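The camera came back from Kleinschmidt with the same note as before: no fault found. Ilse Böttcher read it standing up, then put the unit on her bench and plugged it in. It panned left, panned right, and stopped with the lens pointing at the floor.

"They didn't run it long enough," she said.

Sabine Lindemann was on the phone with the theater in Skudurlow, which owned the thing and wanted it by evening. She held up three fingers. Three hours.

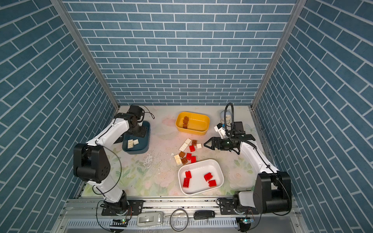
Ilse took the base cover off. The tilt motor was a Flileo, 47 dollars new, and she had already replaced it in August. The belt was good. She ran the tilt up and down by hand and felt nothing catch.

"Did they say what it does when it fails?" she asked.

Sabine covered the phone. "It looks down. In the second act, every night."

"Only the second act?"

Sabine asked. It took a while. "Only the second."
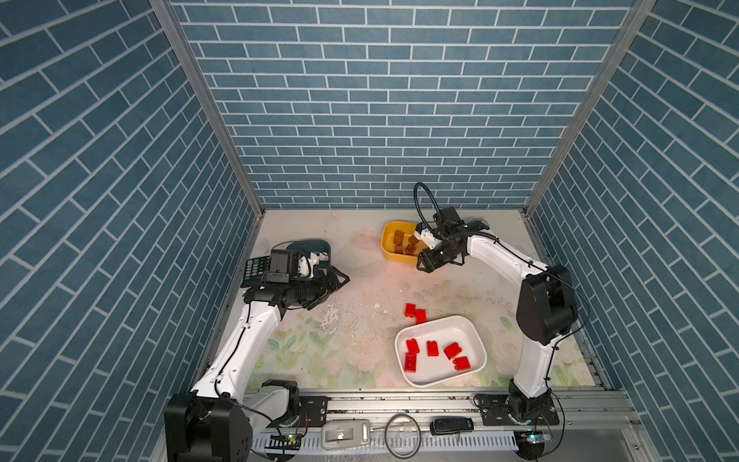 The left arm and its black gripper, over the flowered mat.

Ilse pulled the service log and scrolled back through 1,249 lines. The tilt commands were all there, properly formed, and each one had come in over the control line. The camera had been told to look down. It had done what it was told.

"Who else is on that line?" she said.

There were four devices on it, Sabine reported. Three cameras and a Fakavine lighting desk, put in last summer. Ilse wrote down the address of the desk and then the address of the camera. They were the same.

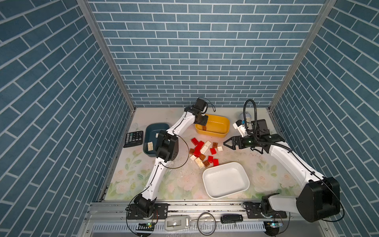 A small brown brick held against the inside of the yellow bin.

She changed one digit, put the cover back on and let the camera run until almost dark. It panned left, panned right, and came back to center. Sabine wrote up the ticket - Jan 17, 2018, address conflict, no parts - and went to find a box.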